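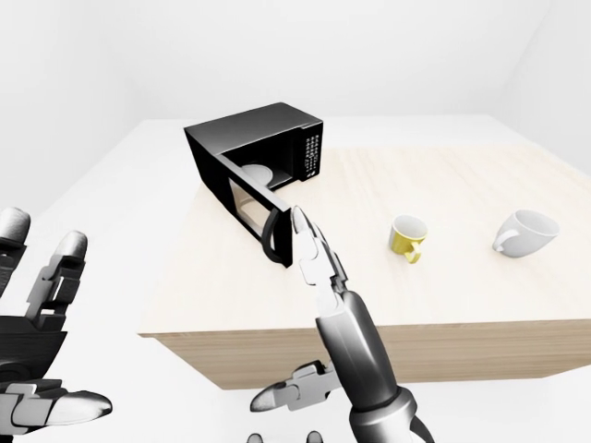

コンピューターの中の部屋。白いゆかの上のテーブルに、電子レンジとマグカップがあります。

ロボットが来たら、仕事はどう変わるの？

みなさんは、おとなが働いている会社の中を見たことがありますか。わたしは、スカリルベルグという会社で働いています。会社や病院の休けい室をきれいにする仕事を引き受けている会社です。きょうは、わたしたちの職場にロボットが入ることになって、人の仕事がどのように変わっているかを、お話しします。

わたしは外国で生まれて、日本語はおとなになってから勉強しました。むずかしい漢字はまだ苦手ですから、みなさんにもちょうど読みやすい文章になると思います。

休けい室の仕事とは

会社の休けい室には、電子レンジ、テーブル、マグカップなどがあります。お昼になると、たくさんの人がお弁当をあたためて、お茶を飲みます。そのあと、テーブルをふいて、カップを洗って、電子レンジの中のよごれを取ります。とびらが開いたままになっていたら、閉めます。わたしたちの仕事は、そういう小さいことの集まりです。

わたしのチームは、毎日56の部屋を回ります。ひとつの部屋の仕事は短いですが、同じ動きを何度もくり返しますから、夕方には手首がいたくなる人がいます。それで会社は、くり返しの多い仕事をロボットに手伝ってもらうことに決めました。ロボットの名前は「ブリキレック」です。

まず、コンピューターの中で練習する

ブリキレックは、最初から本物の休けい室で働くのではありません。コンピューターの中に作った部屋で練習します。このような、本物をまねした世界のことを「シミュレーション」といいます。

シミュレーションの中では、カップを落としても、われたカップで手を切る人はいません。同じ練習を、最初の形にもどして、また始めることもできます。夜の間に練習を続けることもできます。

練習の部屋には、かざりも窓もありません。わたしは初めて見たとき、さびしい部屋だと思いました。でも、練習に使う物だけを置いておくと、どの物のところで失敗したのか、見つけやすいそうです。

さて、みなさんは電子レンジのとびらを閉めるとき、何を考えますか。たぶん、何も考えないでしょう。でもロボットには、決めることがたくさんあります。取っ手はどこにあるか。どの指でさわるか。どのくらいの力でおすか。近くのカップにうでが当たらないか。 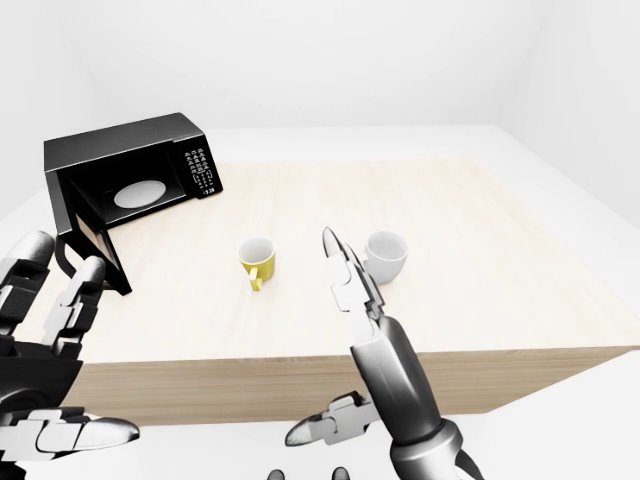

特にむずかしいのは、指の使い方です。人間の手は、強くにぎることも、やさしくさわることもできます。ロボットの指にも節がいくつもあって、ひとつひとつの曲げ方を決めなければなりません。とびらを強くおしすぎると電子レンジが動いてしまいますし、弱すぎるととびらが閉まりません。

カップも、いつも同じ向きで置いてあるとはかぎりません。取っ手が手前にあるときも、むこうにあるときもあります。本物の休けい室では、みんな急いで仕事にもどりますから、ほんとうにいろいろな置き方になります。

働く人の仕事はどう変わる？

チームのリーダーは、ルシア・ガジャルドさんです。ルシアさんは長い間、自分の手でそうじをしてきました。今は、一日のうち3時間、ロボットの練習を見る仕事をしています。

練習を見て、「この動きでは、カップの中にお茶が残っていたらこぼれます」とか、「取っ手はもう少し下を持つほうがいいです」とか、気がついたことを書きます。プログラムを作る人たちは、イワニシンという別の会社にいて、ルシアさんのメモを読んで動きを直します。プログラムを作る人は機械のことをよく知っていますが、お昼のあとの休けい室のことは、ルシアさんのほうがよく知っています。

新しく勉強することもふえました。ロボットを安全に止める方法、記録の書き方、画面の見方などです。わたしも講習を2回受けました。機械の言葉は日本語でも英語でもむずかしくて、ノートがいっぱいになりました。

心配なこともあります

チームの中には、「ロボットが来たら、わたしの仕事がなくなるのではないか」と心配した人もいました。これは大事な心配です。ですから会社とわたしたちは、何度も話し合いました。そして、次の3つを約束にして、紙に書きました。

ロボットが来たことを理由に、人をやめさせないこと。
新しい勉強の時間にも、お給料をはらうこと。
ロボットに何をまかせるかは、現場の人といっしょに決めること。

ほかの会社では、ちがう決め方をするかもしれません。人の数がへる職場もあります。ロボットが来ることがよいか悪いかは、機械の力だけでは決まりません。使い方をだれが決めるかによっても、ずいぶん変わるとわたしは思います。

ロボットにまかせない仕事

先月、ドルンベルグ病院の休けい室で、つかれた顔の看護師さんがすわっていました。ルシアさんは、そうじの音を小さくして、その人のテーブルを最後にしました。こういうことは、今のところ、ロボットにまかせる予定がありません。

ブリキレックが本物の部屋に来るのは11月です。はじめは1つの部屋だけで、かならず人がそばにいます。わたしがその当番になりましたので、今は止めるボタンの場所を、毎朝たしかめる練習をしています。

ことばのメモ
シミュレーション：本物のようすを、コンピューターの中でまねすること。
自動化：人がしていた作業を、機械ができるようにすること。
現場：じっさいに仕事をしている場所。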